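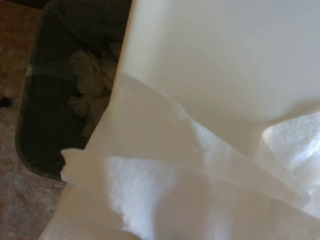

Forum > Kaufen und Verkaufen > Besichtigung und Exposé

Thema: "Großzügiger Eingangsbereich" = Windfang. Muss ich mir das gefallen lassen?

flurfunk_79
Moin zusammen, gestern Besichtigung einer Doppelhaushälfte in Skirklow. Im Exposé: großzügiger Eingangsbereich, lichtdurchflutete Wohnküche, Gartenparadies. Vor Ort: ein Windfang, in dem die Maklerin und ich uns nur nacheinander aufhalten konnten. Das Gartenparadies misst 179 qm und besteht aus Kirschlorbeer. Gefordert werden 3.100 Euro pro Quadratmeter. Kann man da wegen der Beschreibung was drücken?

Kirschlorbeerhasser
Für den Kirschlorbeer müsstest du Geld bekommen.

magdolna_b
Wegen der Adjektive drückt dir niemand was. "Großzügig" ist Werbung, da kannst du dich auf den Kopf stellen (falls der Windfang das hergibt). Anders sieht es bei Zahlen aus. Stimmt die Wohnfläche?

flurfunk_79
Angeblich ja. Der Keller heißt allerdings "Hobbyraum mit Potenzial", und ich weiß nicht, ob der mitgerechnet ist.

Grarel
Ich widerspreche mal. Wir haben unser Haus letzten November selbst inseriert und auch "lichtdurchflutet" geschrieben. War es auch, mittags. Wer ein Exposé liest wie einen Kaufvertrag, ist selbst schuld. Es gibt Fotos und einen Grundriss.

magdolna_b
@Grarel Der Grundriss ist in der Hälfte der Fälle "nicht maßstabsgetreu". Auch schön.

Grarel
Unserer war maßstabsgetreu. Ich habe ihn selbst gezeichnet.

Kirschlorbeerhasser
Jetzt habe ich Angst.

D. Macedo
Zum Thema: Wohnflächenberechnung schriftlich anfordern und schauen, ob der Keller drinsteckt. Falls ja, rechnest du den Preis ohne ihn neu und gehst damit zur Maklerin. Das Wort "Potenzial" würde ich im Gespräch vermeiden, sonst wird es noch teurer.

flurfunk_79
Danke, Mail ist raus. Die Maklerin hat nach zehn Minuten geantwortet, es gebe "reges Interesse". Die Berechnung schickt sie nach.

magdolna_b
Reges Interesse heißt: du und ein Nachbar, der mal reingucken wollte.

Grarel
Oder es gibt wirklich Interesse. Soll vorkommen.

flurfunk_79
Der Nachbar war tatsächlich da. Er fand den Windfang großzügig.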